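Course notes, week 4: safe habits for household robot tasks
Abu Hammour evening section, updated 01/07/2018

Welcome back, everyone, and thank you for the lively talk last time about who gets to press the stop button (we'll come back to it, I promise!). Tonight is about the rules we write down before a kitchen task is ever run, and why I'm so fussy about writing them in plain words that a tired person can follow at the end of a long shift.

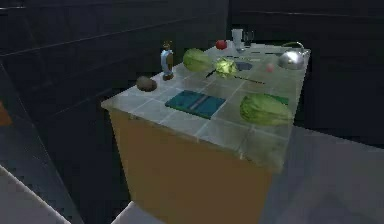
A hazard list comes first, before any talk of speed or success rates. The Dridetti checklist we use in this course asks you to go through the work surface and name whatever could cut, spill, break or roll, and to do it in simulation with the same care you'd use at home. On the island, the knife lying by the smaller piece of lettuce goes at the top of the list, and the clear glass near the back edge gets a line of its own. Please don't skip the dull entries, either. Small round things roll, and I have read far too many reports where that was left out!

Next comes the keep-out rule. In the Zelico exercises, a run must pause whenever a person enters the marked zone, and it may only start again when someone outside the zone says so out loud and then confirms it on the panel. Two separate steps, please, even when you're in a hurry.

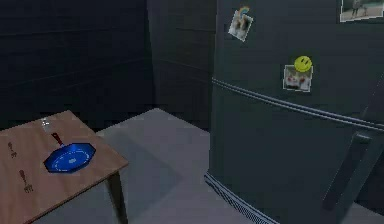 The same rule holds when the task moves from one work surface to another, and you'll need a fresh hazard list each time you move. Copying the old one over is the mistake I mark down most often.

For your Collbridge logs:

- Write the stop rule before the task steps.
- Record every paused run, including the boring ones.
- Keep failed runs in the folder with the good ones.

Logs are due before we meet again, and drafts are very welcome if you'd like me to look one over first.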